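Wisorine Clothes Handling Demonstrations

Data card, release of Aug 31, 2018

Summary

Wisorine is a collection of two-handed clothes handling demonstrations recorded with hand-held grippers. A person holds one gripper in each hand and works on garments laid out on a bed. Each gripper has its own wide-angle camera, so every demonstration comes as a pair of videos, one from the left tool and one from the right. There is no robot in the recordings. The data is meant for training and testing policies that will later run on a two-arm robot with the same type of fingers.

The release has 586 demonstrations. Fanni Magyar at Skumberg maintains it and wrote this card.

What is in the release

videos/ has one folder per demonstration, with left and right files.
poses/ has the tool position and rotation for each video, in the coordinates of the first image.
width/ has the finger opening over time.
labels/ has one text file per demonstration with the garment type, the task and the segment times.
splits/ has the train, validation and test lists.
tools/ has the loader and a small viewer called Felia.

Videos are at 30 images per second. Poses and finger widths are resampled to match, so the row number in a pose file is the image number in the video. If you cut a video, cut the other files at the same rows.

Tasks

There are three task labels.

pick: take hold of a garment at an edge or corner and lift it clear of the surface.
spread: hold a garment with both tools and open it out.
fold: fold a garment and leave it flat.

A demonstration can have more than one label. Most of the fold recordings also include spread, and those are listed under both. Segment times in the label file show where one ends and the next begins. They were marked by hand, and two people will not always agree on the exact image, so allow a margin of 15 images when you score against them.

Sample images

The four samples come from one bedroom location. They are full circular images with no lens correction. All of them include the yellow fingers of the tool carrying the camera and gray fabric.

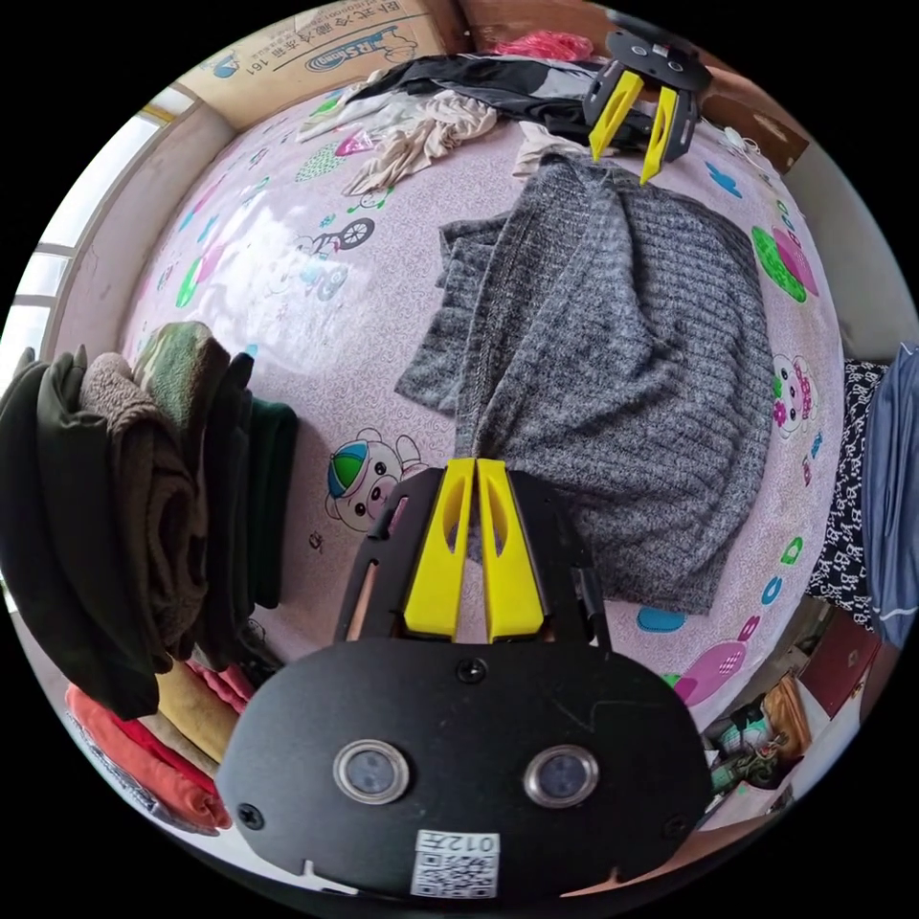
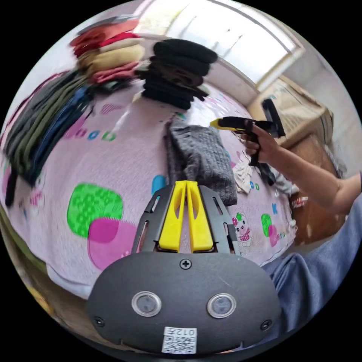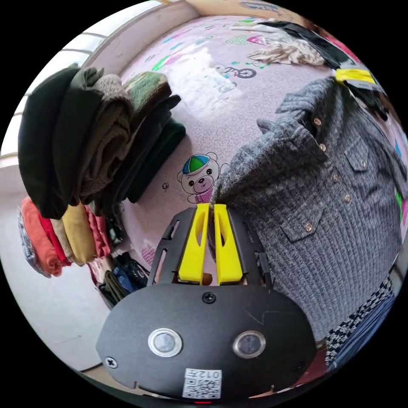
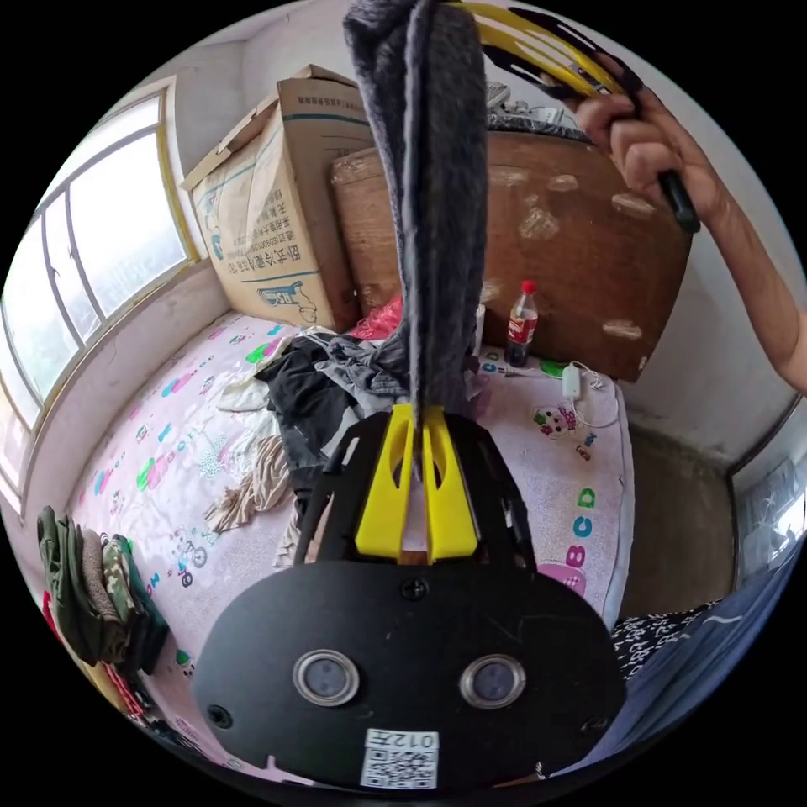
Camera view

The camera is fixed to the tool and looks along the fingers. The lower part of every image is taken up by the tool body, which stays in the same place while the room moves around it. If your model does not need the body, mask it. A mask for each tool is in tools/masks. Do not mask the fingers, as the contact between fingers and fabric is most of what the data is for.

Depending on the pose, the second tool may be in view near the top or at the side, or it may be out of view for a whole segment. The person's hand and arm often come into the image along with it. We left these in. People who train on this data and then run on a robot should expect a gap at this point, and random masking of the arm area has helped in our own tests.

Straight lines near the rim bend strongly. Calibration files are in tools/calib, one per tool. Use the file that matches the tool number, as the lenses are not the same from one to the next.

How the demonstrations were recorded

Clothes were left in the room as they were found, in stacks and heaps, and the person worked in the clear area of the bed. Bedding was not changed to a plain color. Printed sheets make tracking easier, and the homes we want to work in have printed sheets.

The steps for each recording were:

1. Start both tools and show them the sync code.
2. Hold both tools still over the bed for 5 seconds.
3. Do the task at a normal pace, without talking.
4. Let go of the garment and move both tools back.
5. Stop the recording and write down the task and garment.

If a garment slipped, the person took hold of it again and carried on. These recordings have retry set to true in the label file. They are part of the train split only. Recordings where a tool was dropped or a lens was blocked by fabric from start to finish were removed.

Loading the data

Python 3.6 is needed. From the top folder:

pip install -r requirements.txt
python tools/load.py --split train --task fold

The loader gives you the two videos, the two pose arrays, the two width arrays and the label. Add --no-video to load poses and widths alone. To look at a demonstration in the viewer:

python tools/felia.py --id 30

Felia plays both sides together. The space bar pauses and the arrow keys step one image at a time.

Known problems

Tracking drifts when a lens is close to a large piece of dark fabric. Affected rows have the value 0 in the last column of the pose file. Drop them or fill them in, but do not use them as they are.

Bright windows wash out part of the image in some daytime recordings. Exposure was automatic and there is no way to get that detail back.

Finger width is measured at the base of the fingers. The fingers bend a little under load, so thick knits can read as more closed than they are at the tip.

Garment names in the label files are not consistent. "Sweater", "knit" and "pullover" were all used for similar things. The file labels/names.csv maps them to a shorter list.

Changes

The March version had left and right swapped in the width files for the recordings made at Au. This is fixed. If you trained on the March version with those recordings, please download the width folder again. The videos and poses have not changed.

Contact

Send questions and error reports to Fanni Magyar through the project page. Please include the demonstration id and the row number.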